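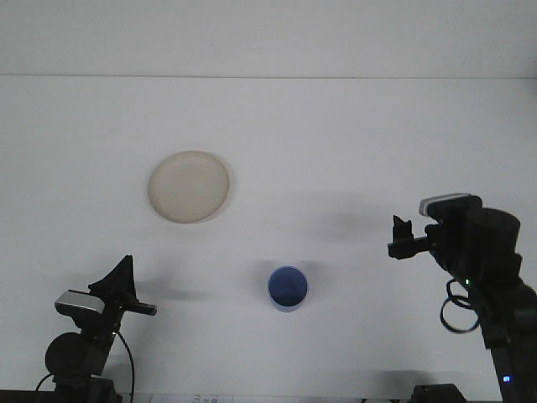

Plimier planner, bimanual branch: gallery

Posted March 1, 2025 by Bohdana Karpenko, Vumetthorpe

Quick dump before the rebase. Mostly notes on what changed in the stack since October, long version goes in the wiki when I get to it. Task is cup onto plate, either arm allowed.

Plate and cup, both arms up, nothing grasped. Plate is the easy one for the segmenter you'd think. Nope. Cream dish on white table, mask kept leaking past the rim. Blue cup fine from day one.

Shadows. Soft gray ones off both grippers, and the old depth filter liked to call them obstacles. New filter is in Hondatix 2, flag is off by default, turn it on!! Config key is shadow_reject, not reject_shadow (yes I did that, lost an afternoon).

Arm choice. Planner used to pick whichever gripper was closer and then get stuck on it. Now it scores both and keeps the loser's path warm for a swap. Costs a bit of memory, dont care.

Collision model. Cables are still not in it. Wrist loops get a fat capsule and we hope. Tiedemann wants a proper rope model, he can write it.

Goal pose. Cup center over plate center, upright, any yaw. Dropping the yaw constraint did more for solve time than the whole month of tuning before it. Should of done it first.

Replay set is 2104 episodes now, 226 held out. Seed 1737 still fails on the approach, both arms wait on each other forever. Deadlock is in the scheduler, not the planner, ticket's open.

Tooling: log viewer takes two wrist streams plus the fixed one, synced on the controller clock. Scrubbing backward is slow. Known.

Next up is handover between arms. Branch is called handover_2, don't merge it yet please.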